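Kitchen notes: the dishwasher at Dadham

Since the shared kitchen was opened again in February, the dishwasher runs almost every evening, and we have received some questions about it. Þórey Eyvindsson has put together a few words for everyone who uses the room.

Please scrape the plates before you load them. The sink is the right place for this, and the rack in it can stay where it is. Pull the dish rack all the way out before you put things in, so that you see what is already there. Long pieces should lie flat between the tines and not across them - otherwise they can stop the spray arm from turning.
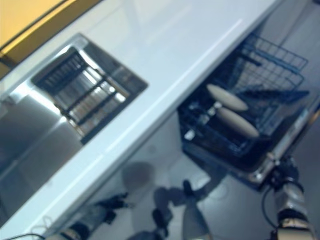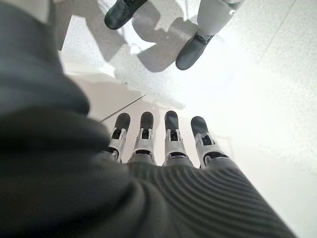 The short programme takes 51 minutes and is enough for cups and glasses. For pots, choose the long one, and please start it before 9 in the evening, as the neighbours upstairs can hear the pump. If there is water on the floor after a wash, wipe it up at once and write it in the kitchen book. Jihad Chamoun reads the book each morning.

We are also still looking for the big soup ladle. If you took it home by mistake, you can leave it in the top drawer - no questions will be asked. New tablets are under the sink, behind the tea towels.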